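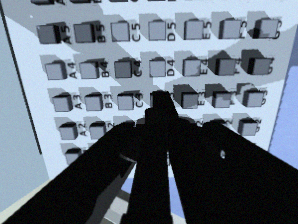 Feladard Automation Services
Periodic Inspection Checklist: Gripper and Cube Board Cell, Tomoana Site
Inspection date: 2/21/21
Inspector: Cecilia Essien
Reviewed by: Gilles Delaunay
Form 789, completed against the cell model and the installed equipment

Section 1. Isolation and access
1.1 Main isolator locked and tagged before entry. Pass.
1.2 Guard door interlock stops motion when opened. Pass.
1.3 Emergency stop at operator station. Pass. Button guard is scratched; no action required.
1.4 Access log signed by all persons entering. Fail. One entry in May of last year has no sign-out time. Referred to J. Karatene's shift file, corrected to J. Katene.

Section 2. Board and cubes
2.1 Columns labeled A through G, left to right. Pass.
2.2 Rows numbered 1 through 6, bottom to top. Pass.
2.3 Each label printed to the right of its cube. Pass. Operators new to the cell are to be shown this convention before they enter a position by hand.
2.4 Board fixings tightened and marked. Pass.
2.5 Board angle in the model matches the installed board. Not verified. The measuring fixture was at Griremport for calibration.

Section 3. Gripper
3.1 Fingers free of cracks and burrs. Pass.
3.2 Finger fasteners at specified torque. Pass. Wrench no. 205 used.
3.3 Central finger tip within wear limit. Pass, near limit. Replace at next service.
3.4 Clearance to neighboring cubes during approach. Pass at reduced speed (50 percent). Full-speed check outstanding.
3.5 Camera view of target position during approach. Comment: with the gripper low over the board, the fingers hide most of row 2, and only a sliver of D3 shows beside the central finger. Positions in these rows shall be confirmed from the retracted pose.

Section 4. Lighting
4.1 Labels legible under working light. Conditional. Bands of shadow cross the board, and the A5 label is partly hidden by the shadow of its cube. Lamp position to be reviewed by Amna Sial.
4.2 Lamp brackets secure. Pass.

Section 5. Actions
Work order 1199 covers items 2.5, 3.3 and 3.4. Item 4.1 is to be closed separately. The cell may remain in service at reduced speed until the work order is signed off by Shagufta Bangash.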